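Motness Music Society Forum
Recordings and Discography

Jostley's first album: track order on the 1990 reissue

I_Belkadi
Members are asked to note that the society's listing for the Jostley debut will be revised in August. The present entry gives the running order of the 1990 reissue as identical to that of the original LP. My own copy places "Fesden" at the close of side 2, and the sleeve agrees with the disc.

L.McIver
I must respectfully disagree. The original LP also closes with "Fesden." The error lies in the sleeve notes, which were prepared from an early tape log. I would not support a change to the entry on the strength of one copy.

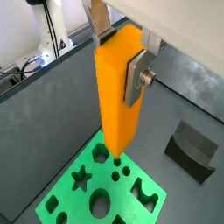 Orange block held over the green shape board

For reference, my pressing carries the number 72 in the run-out groove of side 2. Members with a different number are invited to post it.

nouhaila_h
Mine is stamped 19 and has "Bennani" as the last song. The label lists "Fesden" third. It would appear that two versions were sold under one catalog entry.

I_Belkadi
I thank Ms. Hegazy. Her copy supports a split entry, with each version listed separately.

L.McIver
A split entry would be acceptable to me if a second copy stamped 19 can be found. Until then I ask that the listing stand.

Y.Ouali (Moderator)
The listing will remain unchanged for now. Label scans may be submitted to Asmaa El-Sayed by Thursday.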